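Four evenings with the Skurnik cell

I finally got the little Skurnik arm set up properly, and I am so happy with it that I have to write the whole thing down before I forget which setting did what. (I did forget, back in June, and had to start over.)

The arm I have is the short one with the two-finger gripper. It's bolted to a base plate, and the control box sits on the shelf underneath with the fan pointing out. First job was the mounting bolts. I had them all snug and thought I was fine, but the arm had a tiny wobble at full reach, so off it came. I cleaned the plate, put the bolts back in a cross pattern and went over them twice. Wobble gone!

Then homing. The Votero controller wants every joint zeroed in order, base first, and if you skip one it will happily let you carry on until the wrist ends up somewhere silly. Mine kept reporting joint four off by 109 counts. Same number every single time, which I took as a good sign – a loose belt would wander, and a fixed offset usually means something was entered wrong. I had typed the old value from my notebook. New value in, saved, power off, power on, and it homed clean.

Next I moved on to the virtual copy of the cell, which is my favorite part of all this. You build the same table in the software, drop a tray and a few small parts on it, and run your pick routine there before the real motors ever move. I use the Rolland package for that. It took me a whole evening to get the table height to match the real one, and another to get the fingers closing at the right speed.
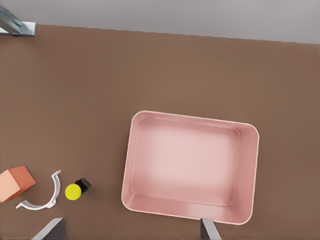
Once the heights agreed I started on grip force. The default is 2,000 on the Votero scale and that is far too much for light plastic parts. I stepped it down bit by bit and settled on 1,010, with the closing speed at 21. Those two numbers are now on a strip of tape on the control box, along with the joint four offset, and I don't plan on losing them again.

A word about the finger pads. The set I bought from Posusico is softer than the originals and I like them a lot, but they pick up dust like crazy. Wipe them with a damp cloth, let them dry all the way, and check that the little screws on the back haven't worked loose. I do it before each session now – two minutes, tops.

Still on my list: a better cable clip at the elbow, a longer lead for the stop button so I can keep it next to the keyboard, and a second tray position saved in the controller. The cable clip comes first. I've got a bag of them in the drawer and the drill is charging.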